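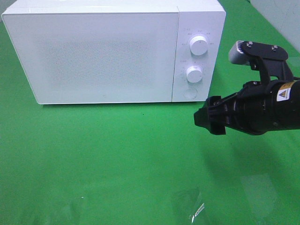
Ask the night crew at Kirkdale what has changed, and the first answer is that the beeping stopped. For years the old appliance test room ran on kitchen timers, several of them going at once, and people walked from bench to bench turning knobs and pressing buttons by hand until their wrists ached. One technician said she used to hear the timers in her sleep, and that she now goes home with enough energy to cook.

KIRKDALE, 6 December 2019 - Lekeven, which tests small kitchen appliances for stores and importers, has moved its knob, button and door checks over to robotic arms at its Kirkdale test room. The project, called Tesidier inside the company, went into full daily use this fall after a trial that began in March. It now covers 4 benches, and the 64 people who work at the site have all had a hand in it one way or another, from picking the first jobs to naming the arms (the names change often and will not be printed here).

The work itself is simple to describe and tiring to do. A microwave oven comes in, goes on the bench, and has its controls turned, pressed and turned again, over and over, so that a buyer can know how the parts hold up. A standard run at Lekeven is 125 cycles for each control. Until this year a person did every one of them, with a clipboard on one side and a timer on the other, and wrote down anything that felt stiff, loose or gritty.

With Tesidier, the technician sets up the appliance, teaches the arm where each control is, watches the opening cycles and then lets the run go on. The feel of a knob is still judged by hand, at the start, in the middle and at the end. Lekeven kept that step at the request of the technicians, who said that a good tester will notice a scrape or a wobble long before it shows up in a chart. They were right! In the trial, hand checks picked up a sticking dial that the force readings had passed as normal, and the limits in the software were changed the same week.

What people do all day looks quite different now. There is much less standing in one spot, and much more setting up, comparing and writing. Technicians who used to fill in tick sheets now write the findings section of the customer report themselves, a job that used to go to the office upstairs, and the reports are better for it. They are shorter, and they say plainly which control felt wrong and when. Customers have started calling the test room directly with questions, and the technicians like that part very much.

Pay grades moved too. Anyone who completes the 3 training blocks (bench safety, teaching positions, reading force data) goes up one grade, and the training takes place during paid hours. No jobs were cut for the project. Two people who preferred to stay with hand testing have done so, and they handle the odd-shaped products that are slow to set up for an arm, such as hand mixers and anything with a long cord.

It has not all been smooth. Shiny surfaces gave the vision system trouble through the early summer, and the team spent many hours moving lamps. Push buttons set deep into a panel took longer to get right than the knobs did, and some models still need a person to finish the button run. The first shift plan left evenings short-handed and had to be redone after the crew pointed out that setups, which now take up most of the work, bunch up late in the day.

The small software group So, which wrote the screens the technicians use to teach positions, worked from a desk in the test room during the trial. Most of its changes came from comments made at the bench. The stop control is now bigger, the wording is plain, and a finished run is announced by a light on the wall instead of a sound.

Lekeven plans to add toaster ovens and coffee makers to Tesidier next year, with the order of work to be picked by the technicians at their spring meeting. Retailers and importers who would like to see a test run can arrange a visit through the front desk at Kirkdale. Closed shoes are required in the test room.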